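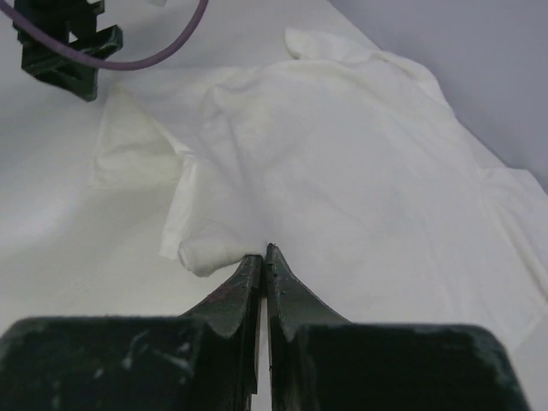

Printing and packing merch orders from a home workshop

Most small merch shops start with one heat press and a spare table. These tips are for that stage, when you're pressing shirts in the evening and mailing them the next morning.

Before you press

Run a lint roller over every shirt, including the black ones that look clean. Press the blank for a few seconds to get the moisture out. Put the collar and any thick seams over the edge of the platen so the pressure stays even.

Fold a shirt in half lengthwise and press the fold lightly with your hand. The crease gives you a center line. For adult sizes, start the design three fingers below the collar. For youth sizes, use two.

Keep a scrap shirt next to the press and test each new roll of transfer film on it. Write the time, temperature and pressure on the scrap with a laundry marker. Asabe Okeke, who prints for the Mistbridge running club, keeps hers in a binder by fabric type.

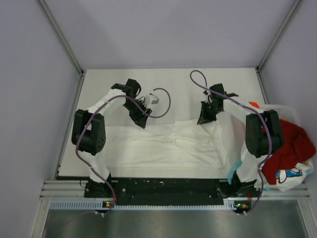

Stock and storage

Store blanks folded by size, not by color. You will run out of mediums first. When a stack gets down to 12, reorder.

Transfers curl in a damp room. Keep them flat in a lidded bin with the dryer packs that come in shoe boxes.

Mugs go back in the divided carton they shipped in. If you've lost the dividers, cut strips of corrugated cardboard and slot them together.

Packing

Let shirts cool completely before folding. A warm print will stick to itself in a poly bag. Fold with the design facing up and lay a sheet of plain tissue over it.

Weigh one packed shirt in each size and tape the list above the scale. For a batch of 50 or more, print all the labels first and sort them by size, then pack one size at a time.

Spoiled prints

Vinyl remover takes off most crooked transfers if you work from the inside of the shirt. Do it near an open window. Wash the shirt before trying again. Anything with scorch marks goes in the rag pile.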